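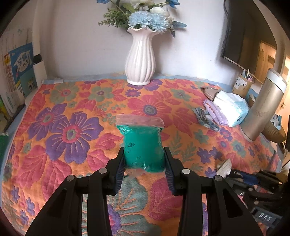 Writing my grandmother's obituary

March 4, 2024

My grandmother died in November, and I was the one who got to write her obituary, mostly on account of having a laptop open on the kitchen table when the funeral home called to ask who was doing it. I've been meaning to put something down about it ever since. A couple of you asked me how it went (and one of you has the same job ahead of you this spring, I'm so sorry), so I'm going to ramble for a while and you can take whatever's useful.

The first thing I did was read other people's. I must have read fifty of them that night, sitting up in her recliner with the heating pad on. I'd forgotten how good they can be! There was a man over in Tilard whose family gave a whole paragraph to his chili, and a retired school bus driver whose children listed every dog she ever owned in order. I cried over the dogs. Then I tried to start ours and wrote "passed away peacefully" and sat there looking at it for twenty minutes, as she'd had a pretty rough last week and would have been the first to say so. In the end I went with "died at home in Celtalton, in her own bed, with her daughters there." My mother read it over my shoulder and nodded, so that was settled.

Next came the word count. The Celtalton paper gives you 400 words at the basic rate and then charges by the line after that, and a picture is extra. My first draft was so far over I'm embarrassed to say. I had the entire story of the move from the farm in there, and the flood, and how she learned to drive at forty-one in a borrowed feed truck because my grandfather had broken his leg and somebody had to get to the store. I loved every bit of it. My uncle looked at it and asked if we were burying her or running her for office.

So I cut. I cut the flood, which hurt. I kept the feed truck. I kept her 30 years in the front office at Plisteck, where she typed invoices and knew everybody's birthday, and I kept the garden at 3355, which is how all of us refer to her house (we've never once called it by the street name, just the number, as in "are you coming by 3355 for supper"). I put the number right in the obituary without explaining it. My cousin thought people would be confused, but the people who needed to understand it did, and I got two cards in the mail that mentioned it.

The survivors list was the hard part, and I wish I'd been warned to leave a whole day for it. We have a big family with some second marriages in it, and a few step-grandchildren who were closer to her than some of us by blood, and one branch that hasn't spoken to another since a business with a boat trailer. Who goes first? Do you put the spouses in parentheses? Do you put in the ex-husband who drove her to dialysis all last summer? We did put him in. He's under "and by" with the neighbors, and when he saw it he had to go stand out on the porch for a bit.

I made a chart, finally, on the back of a calendar page, and called every household to check the spelling of every name. Please do this. I had my own second cousin's baby wrong. I'd been writing her name wrong on birthday checks for six years and the bank had simply never minded.

My mother and her sister disagreed about church. My aunt wanted the full list of committees and the years of each, and my mother wanted one line about how Grandma sang alto very loudly. It went back and forth all through a plate of sandwiches. We used the alto line, and my aunt got to read the whole list at the service, with dates, and she did it beautifully and it took a good long while.

The picture was easier than I expected. Everybody wanted the studio portrait from the anniversary, where she's wearing the blue jacket and looks as if she's about to be audited. Then my brother turned up a snapshot from the lake with her hair all blown sideways, laughing at whoever was holding the camera. It was a little blurry and the paper fussed about it. We sent it anyway.

Some odds and ends, in no particular order. The deadline was noon, and I'd thought it was five, so the final version went in with a comma splice that I still see every time I look at it on the refrigerator. The funeral home's website lets you put up as long a version as you please for free, up to 4000 characters, and I didn't learn this until after I'd cut the flood, so the flood went back in over there. If you want "in lieu of flowers," get the exact mailing address of the place first. We still got flowers, loads of them, and I was glad. The nicest were from the Phùng bakery on the corner, where she'd bought her Saturday rolls for as long as they'd been open, and they'd tucked a bag of the rolls in with the lilies. We ate them in the car.

And read it out loud before you send it. I read ours to my mother and aunt at the kitchen table the night before, the three of us in our bathrobes, and that's when we caught that I'd left out her middle name, which she hated, and then had a long discussion about whether leaving it out had been a mistake or a kindness. It's in there. My aunt insisted, and she's the one who got stuck with it as her own middle name, so I figured she had the vote.

I've kept the long draft, the one with everything. I printed it and put it in the recipe tin behind the pie crust card, and my kids have been asking me to read them the feed truck part at bedtime. The little one wants to know what color the truck was. I don't know! I called my mother, and she says green, and my aunt says it was never green in its life, so I'm going to ask my uncle when he comes up at Easter.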